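Path Rover Club: Frequently Asked Questions

What is the club?

We are a student club that builds and programs small outdoor rovers. The goal for the year is a rover that can follow a paved path from one end to the other with no one steering it. We call this year's rover Cestum. Last year's, Thevar, is still used for training new members.

Who runs it?

Rekha Fernandes is the faculty advisor. Murali Arumugam is the student lead for software and Ayana Hadgu is the student lead for hardware. Questions about joining go to Ayana. Questions about forms and absences go to Rekha.

Who can join?

Any enrolled student. You don't need to be in an engineering or computer science course. We take up to 20 members a year so that everyone gets time on the rover. If we are full, you go on a waiting list, and places usually open up by the end of September.

Do I need to know how to code?

No. New members spend their first weeks on Thevar, changing settings and small pieces of code that already work. If you would rather build things, the hardware group always needs people who can measure, drill and solder, or who want to learn.

What does it cost?

There are no dues. You pay for your own club shirt if you want one. Parts come out of the club budget. Please don't buy parts yourself and ask to be paid back later - put them on the order list first.

How much time does it take?

One workshop session a week, from 4:00 to 6:00 p.m., plus outdoor sessions when the weather allows. Before the competition there are extra sessions, and those are optional unless you are on the drive team.

What is the competition?

It is called the Rullon Run. Each team's rover drives a paved course of 1,205 feet. The score is based on distance covered, time, and the number of times a team member has to step in. A rover that leaves the pavement can be put back, but it costs points. Last year Thevar finished the course with 9 interventions, most of them in the second half.

How does the rover know where the path is?

It uses the picture from its front camera. A program marks which part of the picture is pavement and which part isn't, and the rover steers toward the middle of the pavement. The program learns from pictures we have labeled by hand. The current set has 2,606 of them.

Who does the labeling?

Everyone. Each member takes a share, and Taha Ezzat checks them before they go into the set. It is slow work and some people don't like it, but it has improved our driving more than any change to the motors. Taha keeps a short guide in the club folder. Read it before you start, especially the part on path edges.

What makes a picture hard to label?

Mostly light and edges. On an overcast day the sky and open ground can both come out nearly white. Leaves on the asphalt should still be marked as pavement, and so should a patch that looks pale or washed out. Grass beside the path is not pavement, and neither is a light strip running along the edge. Where the path narrows in the distance, label as far as you can follow both sides and stop there.
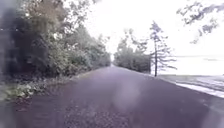

Can I take the rover home?

No. Cestum and Thevar stay in the workshop. You can sign out a Tosedel practice board, the small controller kit we use for coding exercises, for up to two weeks. Wanda Schumacher keeps the sign-out sheet.

What happens if it rains?

Neither rover is waterproof, so outdoor sessions move inside and we work on labeling or repairs. The decision is posted in the group chat by 3:00 p.m.

What should I bring?

Closed shoes, a jacket for outdoor sessions, and a laptop if you have one. The workshop has three laptops to share. Safety glasses are provided and must be worn at the drill press.

Can I join partway through the year?

Yes, if there is a free place. Members who join after the winter break can do everything except drive team. Write to Ayana and say whether you are more interested in hardware or software - "not sure" is fine too.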